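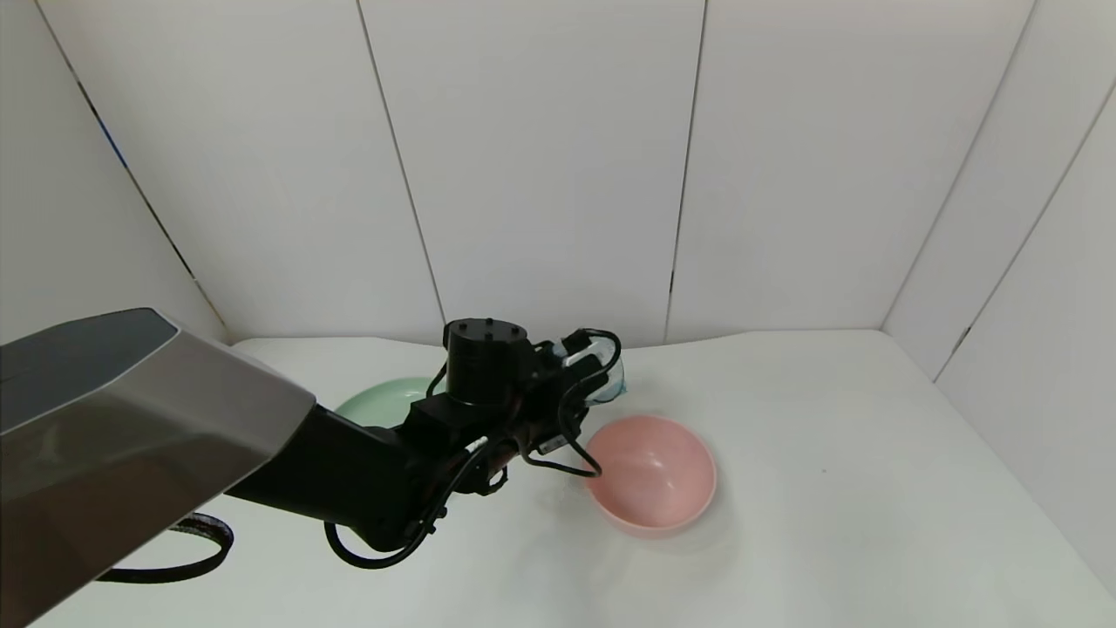 From: Krisztina Hegedűs
To: Trolmont Kitchen Swap list
Subject: Re: sourdough starter gone quiet over the winter

Hi all,

I meant to answer this two days ago and then my sister came to stay, so apologies if you've already tossed the jar, Kavanagh!

> Mine has been in the back of the fridge since January and there's
> an inch of gray liquid on top. Smells like nail polish remover.
> No fuzz that I can see. I fed it last night and got maybe two
> bubbles for my trouble. Do I keep going or start over? I'd hate
> to lose it, it came from my aunt.
> - Kavanagh

Keep going! Gray liquid and the nail polish smell just mean it's starving. If you ever see pink or orange streaks, or anything fuzzy, out it goes and wash the jar twice. But hungry is fixable, and I've brought mine back from worse (we moved house in May one year and it spent the whole summer in a cooler in the garage, don't ask).

What I do is pour off the liquid, scrape away the top layer, and take one spoonful from the very bottom of the jar. Put that in a clean jar with 55 grams of flour and the same of water. I use half rye for the first few feeds and then go back to plain white. Rye really does wake it up, or at least mine thinks so. Lid on loosely, and leave it somewhere a bit warm. Top of the fridge is good in my house, but my oven with just the light on was too much and I ended up with soup.

Then feed it morning and night, tossing all but a spoonful every time. The first 3 days will be boring. Mine sat there like wallpaper paste and I very nearly gave up, and on day 4 it climbed out of the jar and glued itself to the shelf. So put a plate under it. I wouldn't bake with it until it doubles between feeds a few times in a row, you'll only get a brick and feel bad about it.

Oh, and about your aunt's starter: once it's lively, smear some thin on parchment, let it dry out completely, crumble it up and keep it in an envelope. I've got one from five years ago and it came back fine when I tried a pinch last fall. If you'd like a backup in the meantime I can bring you some of mine to the next swap, it's very forgiving, though it does lean sour.

Somebody else asked what to do with all the discard. Crackers, crackers, crackers. Discard, a little melted butter, salt, whatever seeds are dying in the cupboard, spread as thin as you can stand and baked low until they snap. My husband eats them over the sink. Pancakes are good too but I get tired of them faster.

Does anyone still have my big banneton, by the way? The oval one with the linen liner. I think it went home with somebody after the rye night.

Krisztina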